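Shared Kitchens Deserve a Written Standard

By Eftychia Tsoukalas

The staff kitchen is the least regulated room in most workplaces. At Proncombe, where 200 employees share two kitchens, the facilities handbook gives 345 words to parking permits and a single sentence to the sink. That sentence asks users to "leave the area as found." It is my view that this wording should be withdrawn in February, when the handbook comes up for review, and replaced with a standard that people can follow.

"As found" assumes that the first person of the day found the counter in good order. Often that is not the case. A bowl left at 8 a.m. becomes part of the kitchen by noon, and each later user may fairly claim to have changed nothing. The rule is obeyed and the bowl remains. 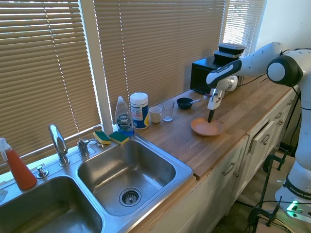
Supplies are seldom the difficulty. A counter may have dish soap, sponges and disinfecting wipes within reach of a double sink and still hold a bowl with a utensil standing in it, a mug and a glass along the back. Management's usual response to complaints is to buy more soap. The Griketti building did so twice last year, and the complaints continued at the same rate.

A workable standard would address place and time. Dishes in use belong beside the person using them. Dishes not in use belong in the sink or the cabinet, and nothing should stay in the sink longer than 60 minutes. Food containers should not be stored on top of the microwave, a habit that turns an appliance into a shelf and leaves the owner of the lunch unknown. Spray bottles and wipes should be kept together at one end of the counter, away from the bowls and cups.

Some colleagues at Retden have argued that written rules of this kind are unfriendly. The Gavalas office adopted a one-page version last spring, and its staff survey recorded fewer disputes over the kitchen than over the thermostat. Adults who share a counter are owed a clear statement of what is expected of them. The present sentence does not provide one, and the review should not pass it forward for another year.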